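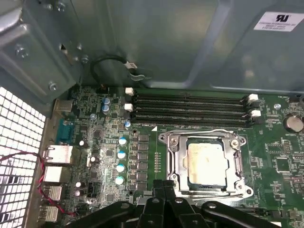

Arnetti G3 Linked-Finger Gripper for Computer Teardown Cells
Part no. 1644

Grippers > Electric > Arnetti > G3

Overview

The Arnetti G3 is an electric gripper for cells that take desktop computers apart for reuse and parts recovery. It is sized for work inside an open tower case, where the board stays mounted and the tool has to come in from the open side. Typical tasks are lifting memory modules, removing coin cells, releasing a socket load lever and picking the processor once the load plate is open.

The G3 is sold by Ornness as a gripper only or as a starter package. Robot arms are not included in either. If you are planning a complete cell, read the budgeting section before you request a quote.

What you get

Gripper only:
Gripper body with linked fingers, matte black
Mounting flange and screws
Power and signal cable
Calibration sheet

Starter package, as above plus:
Wrist camera and bracket
Controller
Spare finger set
Case clamp for tower cases
Setup guide for the Mistdale test bench routine

Fit and clearance

Measure before you order. The usual reason for a return is a case that leaves no room for the arms when they are spread. Drive bays, bundled wiring and tall coolers all reduce the working space. Check the following on the deepest and the narrowest case you expect to run:

Distance from the CPU socket to the nearest fixed bracket
Height of the tallest part next to the socket, usually a capacitor
Swing of the load lever, and which side it opens on
Access to the memory latches at both ends of the slots
Loose wires that cross the board or the rear ports

Coolers have to come off before the gripper enters. The G3 does not drive screws. Plan a separate screwdriving tool or a manual station upstream. Old thermal paste on the processor lid changes how the fingertips hold, and we recommend a wipe-down step if the processors are to be resold.

Supply voltage must be disconnected and the unit left to discharge before the case reaches the cell. This applies to every unit, including those received without a power supply.

Planning the cell

Three items tend to be missing from a first budget.

Fixturing. The case must not move while a latch or lever is under load. The clamp in the starter package holds one case flat, open side up. Lines with mixed case sizes need the Urban adjustable tray, ordered separately. Allow floor space for a second tray so that one can be loaded while the other is in use.

Lighting. Bare metal case walls reflect, and light entering through vent grilles puts bright patches in the camera view. Budget for a diffuse overhead light and a cover on the vented side. A shaded enclosure is better than a stronger lamp.

Operator time. New board layouts have to be taught. Serial ports, latch positions and lever direction differ between board makers and between years. Expect to teach each layout by hand at first, then group similar boards. Sites with a narrow intake - one or two office models in volume - reach steady running sooner than sites that accept anything.

"Bring us your worst case, literally," is how applications engineer Viera Hrnčiar puts it to buyers. "If it fits that one, the rest of the quote is easy." Sample cases can be shipped to our bench for a fit check. The fee is credited against a starter package order.

Wear parts

Fingers are wear items. Inspect the tips and the link rivets at each shift change and replace the fingers as a set, never singly. Recalibrate after every change. We suggest holding 2 spare sets per gripper, or 3 on lines that work levers and latches all day. Fingers from the earlier G2 do not fit.

Warranty

The body and drive are covered for 3 years. Fingers, cables and the camera window are excluded. Damage from energized equipment is excluded.

Ordering

Prices are by quote. Please include the arm model, the flange pattern, the inside dimensions of your smallest case and the tasks you want to run. Starter packages are built to order; gripper-only units normally ship from stock. Quotes issued before Wed 11 September keep the previous cable length unless you ask for the new one.

The next finger revision is planned for March. Orders placed before then can be upgraded at the price of a spare set.

Related items
Urban adjustable tray
G3 spare finger set
Wrist camera bracket, short
Vent cover, magnetic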